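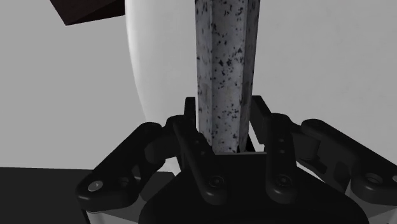

How a Robot Learns to Hold On: The Haverford Workshop Arm

Last updated: Wednesday, July 22, 2020

The Haverford Shared Workshop is a place where people of all ages come to build things. It has saws, drills, sewing machines and a long bench for electronics. Children may join with a parent or guardian. This page has been written for our younger members and for anyone else who would like to know how a robot arm is made and how it is taught to pick things up.

The arm we are building is called Akero. Divya Kotian leads the project, and Dirk Brinkmann looks after the metal parts. Young builders between 8 and 13 help on Saturday mornings.

What is a robot?

A robot is a machine that can sense something, decide what to do about it, and then move. A toaster gets warm and pops up, but it does not notice whether the bread is inside. A robot arm that picks up blocks has to find out where the block is before it can do its job.

Every robot needs a body, and that body has to match its work. A robot that sweeps floors is low and has wheels. A robot that lifts things from a table needs an arm, and at the end of the arm it needs something to hold with. That part is called a gripper.

Two fingers are often enough

Your own hand has four fingers and a thumb, and it can tie a shoelace. A robot hand with that many fingers can be built, but it is costly and difficult to control. Many robots use a gripper with only two fingers, one on each side. The fingers close together and squeeze the object between them.

Try this at home. Hold your pointer finger and thumb out straight and pick up a pencil without using any other finger. Then pick up an eraser, a spoon and a sock. You will find that most small things can be lifted this way. Now try a tennis ball. Did you have to move your hand to get a good hold on it?

The parts of a gripper

Look at the black gripper in the picture and find the two fingertip pads, one on either side of the speckled gray bar. The pads are the parts meant to touch an object. On a real gripper they are often covered with rubber or another grippy material, for the same reason that your sneakers have rubber soles.

Each finger also has links. A link is a stiff piece that connects one joint to another. The gripper has an inner link and an outer link on each side. When two links work side by side in this way, the fingertip can stay pointing in the same direction while the finger swings open and closed. A desk lamp with two thin bars in its arm uses the same idea.

The places where links turn are called joints. Your elbow is a joint, and so is the hinge on a door. A joint needs a pin or a screw through it so that the pieces stay together and can still turn. There is a round screw near the bottom of each inner link. Can you find both of them?

All of the links come together at the base. In many grippers the base holds the motor. A motor turns, and gears or rods change that turning into the opening and closing of the fingers.

Practice inside a computer

The picture was made by a computer. It shows a simulation, and a simulation is a pretend world with rules. The computer keeps track of where each object is, how heavy it is and how slippery its sides are. When the pretend gripper closes, the computer works out what would happen next.

Pilots practice in simulators before they fly real airplanes, and robot builders do much the same thing. If a pretend arm bumps into a pretend table, nothing breaks, and the builder can begin again at once. When a real arm bumps into a real table, somebody has to find the bent part, take it off and make a new one. Dirk Brinkmann has made 12 new brackets for Akero since November, and he would like to make fewer.

The simulation also lets our builders stand wherever they wish. They can look from the ceiling, from the floor or from very close to the fingers. A close view helps them judge whether the pads are level with each other and whether the object is properly between them.

A pretend world is never quite the same as the real one. Real tables wobble. Real motors get warm and slow down a little. Dust settles on the pads and makes them slippery. For this reason, every movement that works in the simulation must be tried again on the real arm, slowly, with a grown-up beside the stop button.

How hard should it squeeze?

Think about holding an egg. If you squeeze too hard, it will crack. If you do not squeeze hard enough, it will slip and fall. Your skin tells your brain how hard you are pressing, and your brain makes many small changes without your having to think about them.

A robot does not have skin, so it needs another way of knowing. Some grippers have pressure sensors in the fingertips. Others measure how hard the motor is working – when the fingers meet something solid, the motor has to push harder, and the computer can notice the change. Akero uses the second way. It costs less, and there are no delicate wires in the fingers.

The force that stops an object from sliding out is called friction. Rough things usually have more friction than smooth ones. You can feel this if you slide your hand over a carpet and then over a window. A long, smooth bar is a good test for a gripper. It can slide through the fingers, and if it is held near one end it may also tip. Our builders place the fingers close to the middle of the bar whenever they can, where the weight is balanced.

Steps for picking something up

Picking up a bar feels like one action to you. For a robot, it must be written out as a list. This is the list that our young builders wrote for Akero:

1. Move the arm until the gripper is above the bar.
2. Open the fingers wider than the bar.
3. Turn the gripper so that the pads face the sides of the bar.
4. Move down slowly and stop.
5. Close the fingers until the motor pushes harder.
6. Wait for 2 seconds.
7. Lift a short way and check that the bar has come too.
8. Lift the rest of the way.

Step 6 was added by Reginald Pettigrew, who is a retired crane operator. He explained that a careful operator always lets a load settle before lifting it. The step was tested on the real arm and has been kept.

You may wish to write a list of your own. Choose something simple, such as putting a cup on a shelf, and ask a friend to follow your words exactly. If you forget to write "let go of the cup," your friend must stand there holding it.

Staying safe near a moving arm

A robot arm does not know that you are there unless it has been given a way to sense you. The following rules apply to everyone in the workshop, including adults.

Stay behind the yellow line while the arm is switched on. Tie back long hair and roll up loose sleeves. Never put your fingers between the gripper pads, even when they are not moving. If something looks wrong, say "stop" in a loud voice. No one will be cross with you for saying it. The adult in charge will press the red button, and the arm will stay off until the problem has been found.

Words to know

Base: the part of a gripper where the fingers are joined on.
Friction: the force that slows or stops one thing from sliding over another.
Gripper: the part of a robot that holds things.
Joint: a place where two parts meet and can turn.
Link: a stiff part between two joints.
Simulation: a pretend world made by a computer, used for testing and practice.

Taking part

Places in the Saturday group are offered in the order in which requests are received. No experience is needed. A parent or guardian must sign the workshop form and remain in the building. Forms may be collected from Dolores Thibodeaux at the front desk, who can also lend families a printed copy of this page. Please bring closed shoes and a pencil.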